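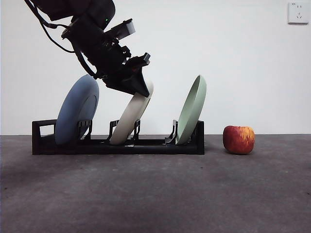
Plates, patience and a club that meets after school

Ozan Karabulut started the Catside robotics club in July with one arm, a borrowed laptop and no clear idea of what the members would do with either. By the autumn they had settled on plates.

"Everyone wanted to do something with footballs," he says. "I asked them what job they hated most at home, and it was the washing up. So we went with the dish rack."

The project is called Tuncer, after a cat belonging to one of the members. The arm has to find a plate standing in a rack, take it by the rim, lift it clear and set it down again in the same slot. There are 20 members, working in small groups, and each group gets the arm for 48 minutes a week.

Jovita Rosales joined in the first month and now looks after the gripper code. I asked her why plates were hard.

"They're thin from the side and wide from the front," she says. "If you come in a bit wrong you push the plate and don't pick it up. Then it knocks the next one."

Her group works with a blue plate, a cream one and a green one. The cream plate stands between the other two, and she says it gives the most trouble, as there is less room for the fingers to come down. The apple on the floor next to the rack belongs to the exercise too. The arm is meant to leave it alone.

"It went for the apple a lot at the start," Rosales says. "We'd told it to look for round things. That was my fault."

Karabulut keeps a notebook of every attempt. The club has set itself a target of 200 clean lifts before the regional meeting at Atine, where they will show the work to other clubs. He would not tell me how far they had got.

"We write down the bad ones as well," he says. "Some weeks it's mostly bad ones. They don't mind as much as I do."

What would he change? More time on the arm, he says, and a second rack, so that one group could set up while another was running. Rosales would like a softer covering for the fingers. She has been trying different kinds of rubber at home and has not found one she likes.

New members can join at the start of any term. You don't need to have written code before, but you do need to put the plates back.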